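Mota(モタ)クリアしたので感想を垂れ流すスレッド
2018年10月19日 投稿:夜更かしステルス部

1
Mota、昨日の深夜にやっとエンディングまで行きました!ステルスゲーム好きを名乗っておきながら積みっぱなしだったんですが、始めたら寝不足が止まらなくて……。ネタバレは後半だけ、その手前で一回警告出します。

2
舞台は架空の港町プラダドフ(Pradadov)。主人公は元・郵便局の仕分け係で、訓練された兵士でもなんでもない人です。だから殴り合いになるとほぼ負けます。銃は拾えるけど弾がほんとに出ない。私は最後まで3発しか撃ってません。しかも全部外した。

3
システムの話。敵の視界は円錐じゃなくて「明るさ」と「音」で判定されてて、画面の隅に小さいランプが出るだけ。ミニマップなし。最初の2時間は何が悪くて見つかってるのかさっぱりわからず、チュートリアルの倉庫で9回捕まりました。9回て。

4
慣れてくると逆にこのランプしか見なくなるんですよね。床の材質で足音が変わるから、絨毯→板→絨毯って飛び石みたいに歩くのがめちゃくちゃ楽しい。雨の日のステージは音がかき消されるので走れる!この解放感、ちょっと声出ました。

5
難易度は3段階あって、私は真ん中。いちばん上は手動セーブなしらしいです。やってる人の動画見たけど、見てるだけで胃が痛い。

6
で、みんな詰まるらしい第4章「Greravachホテル」。私も見事に詰まりました。ロビーから地下に降りるまではいいんです。問題は地下の厨房。見張りが2人、片方がずっと動かない。 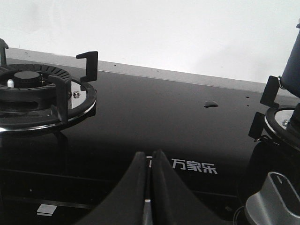
7
Greravachホテルの厨房は、とにかく反射との戦いです。このゲーム、光る面に自分の影が映ると気づかれるという意地悪な仕様があって、磨いた床とか鏡とか窓ガラスが全部敵になる。うちのコンロも天板が黒いガラスでバーナーのまわりが銀色のリングなんですけど、夜中にお茶いれようとして一瞬しゃがみそうになりました。重症。天板に映る→見つかる、が体に染みついてる。

8
攻略としては、先に洗い場側の電球を消すのが正解でした。消すと動かないほうの見張りが必ず様子を見に行くので、その間に配膳台の下を抜ける。電球は石を投げても割れるけど音が出るから、壁のスイッチまで這っていったほうが早いです。

9
あと配膳エレベーター、乗れます。私は乗れると知らずに階段から行って、踊り場の犬に毎回見つかってました。犬はずるい。ランプが一瞬で真っ赤になる。

10
犬対策は、冷蔵室で拾えるソーセージ。投げると30秒くらい食べてくれます。ただ、食べてる犬のそばを通るときもしゃがみは必須。立って歩いたら食事中断で普通に吠えられました。

11
収集要素の話も。各章に「手紙」が隠れてて、全部で95通。私は今のところ半分ちょっと。主人公が元仕分け係だから、拾うたびに宛名を見て一言つぶやくんですよ。「この番地はもうない」とか。地味にこれがいちばん刺さった。

12
手紙を全部届けると(届けられるんです、宛先に!)エンディングが少し変わるそうで、2周目はそれ目当てでやります。

13
音楽もよかったです。見つかってないときはほとんど無音で、遠くの汽笛と自分の呼吸だけ。見つかるとチェロが一本だけ鳴る。あのチェロ、夢に出た。サントラは単品で売ってないので早く出してください、Cleslowさん。

14
そうそう、開発はCleslowという小さいスタジオで、コアメンバーは5人だそうです。5人であの町作ったの……?路地の看板とか一枚ずつ違うんですよ。前作はパズルだったのに急にステルス出してきて、しかもこの出来。

15
不満もちゃんと書きます。まずロードが長い。捕まってやり直すゲームでこれは結構つらい。それから字幕が小さい!テレビから離れて遊ぶ人は、設定で「大」にしても厳しいと思います。私はソファをテレビの前まで引きずりました。

16
日本語訳は全体的に自然。でも第2章の金庫のメモだけ訳が変で、「左に三度」が角度なのか回数なのか迷います。回数です。私はここで40分溶かしました。

17
バグは1回だけ。船着き場で樽と壁の間に挟まって出られなくなった。オートセーブが細かいので被害は少なかったです。

18
⚠️ここからネタバレ⚠️
未クリアの人は21まで飛んで!

19
最終章、灯台守が味方だったのは読めなかった……。第1章でこっちを見逃してくれたの、てっきりゲームの甘さだと思ってたんです。序盤だから見つかりにくいんだな〜って。違った。あれ、見えてて黙ってたのか。

20
それがわかってから第1章を遊び直すと、灯台のそばを通るときだけランプが点くのに警報が鳴らないんですよ。最初からヒント出てたんじゃん!こういうの大好きです。ラストの船、乗る乗らないを選べるけど私は乗りませんでした。乗った人、どうなったか教えて。

21
(ネタバレ終わり)
クリア後のリザルト画面、歩数が出るのが好き。しゃがみ歩きが3,529歩、立って歩いたのが1,321歩でした。ほぼ倍以上しゃがんでる。膝、大丈夫なのか主人公。

22
「ステルス苦手だけどできる?」って聞かれたので。いちばん下の難易度だと敵の反応がかなりゆっくりになるし、捕まっても直前の部屋からです。話だけ追いたい人もいけると思う。ただ犬は、いちばん下でも犬です。

23
逆に敵を倒してすっきりしたい人には合わないかも。後ろから気絶させるのはできるけど、しばらくすると起きるし、起きた見張りは仲間を呼ぶ。倒した分だけ後で苦しくなる作りです。

24
操作はコントローラー推奨。スティックの倒し具合で足音の大きさが変わるので、キーボードだと微調整がしんどいです。しゃがみをホールドじゃなく切り替え式にしておくと指が死にません。初期設定はホールドです、気をつけて。

25
2周目はいちばん上の難易度……と言いたいところだけど真ん中のまま手紙集めします。第3章の市場の手紙、屋根の上に1通見えてるのに取り方がわからない。知ってる人いたらリプください!洗濯ロープは試しました。落ちました。

最終更新:2018年10月

最近のスレッド
・積みゲー崩し、秋の部
・隠れる系ゲームで酔わないための設定メモ
・Mota体験版を遊んだときの感想
・コントローラーのスティックがへたってきた話
・犬が出てくるステルスゲームぜんぶこわい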